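Participants wanted: everyday rice cooker tasks at Stondwood

Eltus is looking for people who cook rice at home and would like to spend a part of their day doing it with us. We study how people use small kitchen appliances, and at this moment we look at one appliance only, the electric rice cooker. Sessions are held in our building at Stondwood and will continue until the end of June.

You do not need to be a good cook. We are interested in usual habits, also the ones your mother would not approve. If you always close the lid with your elbow, please come and close it with your elbow.

What you will do

One session takes 2 hours, with a break when you want it. You will stand at a white table with a rice cooker on it and repeat short tasks. The tasks are on a printed sheet, and the person leading the session will read them to you if you prefer. They include:

- opening the lid and leaving it open
- reaching into the inner pot and taking it out
- putting the pot back so that it sits straight
- closing the lid until it clicks
- moving a plate or a small bottle from one side of the table to the other
- cleaning the table before the next participant

Some tasks have to be repeated many times. We say this openly, as a few people found it boring and we would like you to know it before you travel.

The place

We work in a bright hall with white walls and a staircase going up to the mezzanine. All tasks are on the ground floor, so you do not have to use the stairs.
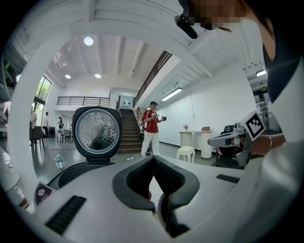
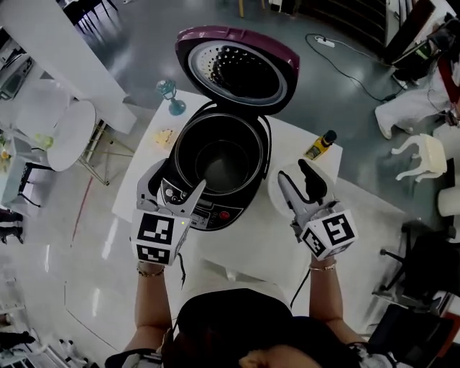

Who can take part

You must be 18 or older and able to stand for the length of a session. A stool can be given to you between tasks. You should have the use of both hands, and you should be able to lift a full inner pot without pain. Left-handed people are very welcome, we have too few of them until now.

You should have used a rice cooker at home during the last year. The brand is not important. If you only cook rice in a normal pot on the stove, please wait for our next call.

People who took part in our kettle study with Barkex can apply again. People who work for Eltus or Barkex, and their close family, can not.

What to wear

Come in clothes that you would cook in. Sleeves should be easy to push up. Rings with high stones must be taken off. Bracelets and thin watches can stay on if they do not disturb you. Please wear closed shoes.

Recording and your data

The sessions are recorded on video. Before the first task you will read a consent form and sign it, and you can ask for a copy to take home. Faces are made unrecognizable before the recordings are shared outside of our team. You can stop at any time without giving a reason.

Payment

You receive 489 for a complete set of 11 sessions, or 657 if you also agree to do the evening sessions. The amounts are in dollars and are paid by bank transfer after your last session. If you stop earlier, we pay for the sessions you have done. Parking in the Gilchrist garage is free for participants, please bring your ticket to the front desk so we can stamp it.

How to apply

Write to the study desk at Eltus with the subject line "Rice cooker". Tell us:

- your age
- which hand you write with
- how often you cook rice in a normal week
- the hours when you can come

Please apply by 13th March. We answer every message, but it can take some days. If you are selected, you will receive directions to the hall and the first free times to choose from.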